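Section 4: Teaching a chore with the hand grippers

So, can a machine do your housework yet? I've been writing the Harum guide since December, and my answer is still "some of it, slowly, on a good day." What it can do, it mostly learned from people working through chores with a gripper in each hand. This section walks you through your first session. 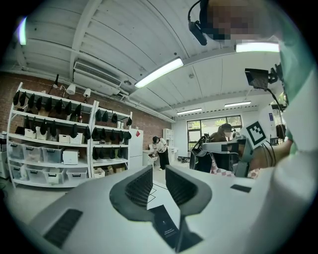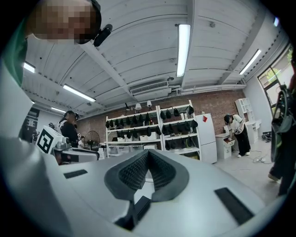
Start with a chore that has a clear finish. Hanging up a cap is great. "Tidy the kitchen" is awful – even people can't agree on when that one's done!

Before you start

1. Charge both grippers fully. A half charge will not get you through a full session (I've tried, more than once).
2. Wipe the finger pads with a dry cloth. No sprays, please.
3. Put on the headset and snug it down until it stays put when you nod.
4. Open Zokby on your computer and wait for both grippers to show up in the list.

Recording a chore

5. Press Start, then hold still and count to three.
6. Do the chore at half your normal speed. It'll feel silly. Keep going anyway.
7. If you drop something, pick it up with the gripper and carry on. Don't use your bare hand – the machine doesn't have one of those.
8. Put everything back in a slightly different spot and do it again.
9. Press Stop and give the run a name you'll still understand next month.

Note: My cap-hanging set took 408 runs before the arm did it well enough to leave alone, and it still missed 17 times in the next batch. Folding a T-shirt? I'm at 1,559 runs and it comes out looking like a dinner roll. Soft things are hard, and I wouldn't promise anyone a laundry robot just yet.

Caution: Keep your own fingers away from the gap when you squeeze the trigger. It pinches.

Caution: Tape down loose cables before anyone walks around with a headset on. You lose more of your side view than you'd think.

Note: If Zokby shows error 23, one gripper has lost track of where it is. Set both down on a flat surface, wait for the green check in the list, and record that run over from the beginning.

When you've got a set you're happy with, go on to Section 5 to send it to the arm.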